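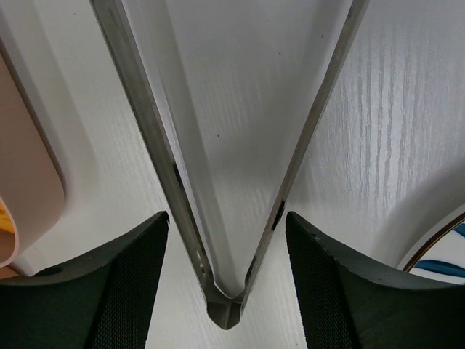 Zwei Arme seien zu viel für den Anfang, fand eine Leserin aus Steltolville, die mir nach meiner letzten Meldung zum Haushalt von Briltudgate geschrieben hat. Kauft erst mal einen und lasst den ein Vierteljahr laufen, dann seht ihr ja, was an Fingern und Ersatzteilen draufgeht!

Tja, und genau darauf läuft es jetzt hinaus. Stand 22. März 2026 will unsere Lehrküche in Briltudgate nur noch einen Greifarm von Zosura anschaffen, der zweite rutscht ins nächste Budget. Im Januar klang das noch ganz anders, da lagen drei Angebote auf dem Tisch und ich hätte (ich geb's zu) am liebsten gleich beim größten unterschrieben.

Umentschieden haben wir uns wegen der Kleinteile. Greiffinger, Kamera am Handgelenk, Kabel, Wartung: Das stand bei Delorme alles einzeln drin, bei Zosura war es im Paket, und vergleichen ließ sich das erst, nachdem ich einen ganzen Abend mit der Tabelle verbracht hatte. Wer auch gerade plant, sollte sich die Finger unbedingt extra ausweisen lassen. Eine Küchenzange aus Metall verlangt einem Greifer eben etwas anderes ab als ein Schaumstoffwürfel, und ich möchte nicht für jede neue Oberfläche nachbestellen müssen.

Die Lieferzeit gibt Zosura mit sieben Wochen an. Bis dahin klären wir noch, wer die Einweisung bezahlt, die steht nämlich bisher in keinem der Angebote!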